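**Folding knits on a cloth-covered table: thirds or halves?**

**Gadumness** wrote:

I fold for a small resale shop, 30 to 36 pieces in a session, mostly light knits and shirts. I have moved from a bare top to a black cloth. Pale fabric no longer slides and the edges are far easier to see against it. The remaining problem is the diagonal crease that appears when one side is folded back over the other.

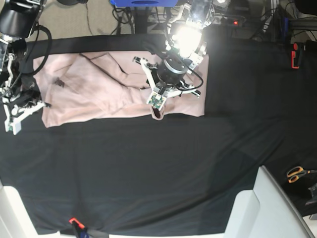
### Current method

1. Lay the piece lengthways, parallel to the back edge of the table.
2. Straighten the lower edge first.
3. Fold one side back over the body.
4. Pinch near the lower edge, lift, and set down again to release the drag.

Step 4 removes the pull at the hem but leaves the crease higher up. Is there a better order?

---

**Cisasus** wrote:

Your steps 3 and 4 are the wrong way round. Release the drag before the fold, while there is one layer. Once there are two, the lower layer grips the cloth and the upper one moves over it, and you get a diagonal.

I would also drop the cloth. Friction is what causes this. A smooth melamine board lets both layers settle together.

---

**Liditz** wrote:

> I would also drop the cloth.

Disagree. On melamine a soft knit creeps every time you let go of it, and you end up squaring the hem twice. I have done it both ways and kept the cloth. Mine is a plain cotton sheet, pulled tight and clipped under the table.

Agree on the order of steps.

---

**Gadumness** wrote:

Tried the revised order on Sat 9 March. The diagonal is much reduced on shirts. Thick pieces are still awkward, as the fabric rolls at the fold and will not lie flat.
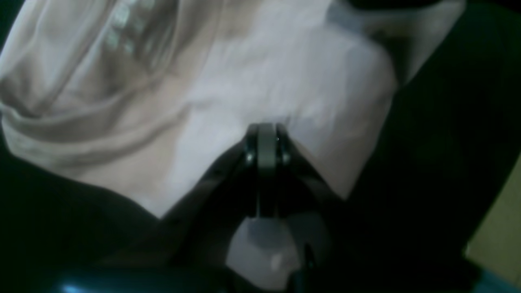 With a roll like that I now open the fold completely and start again from the hem. Pressing it down only moves the bulk sideways. It costs time, but the second attempt is usually square.

I fold in halves at present. Would thirds help with the bulk?

---

**Cisasus** wrote:

No. Thirds puts three layers in the middle. Stay with halves and make the last fold a loose one. And try the board before ruling it out, it is cheap enough.

---

**Sheikh** wrote:

Thirds is fine if the piece is going on a shelf and not in a box. I did 449 pieces in July, all in thirds, and the stacks stood up better than halves ever did. For boxes I would go with Cisasus.

Check for marks before folding as well. On pale pink a shadow in a crease and a small stain look the same until the fabric is pulled flat.

---

**Liditz** wrote:

Seconded on checking first. Our stockroom holds 3,000 items and refolding for a missed mark is most of the wasted work.

Still not buying a board.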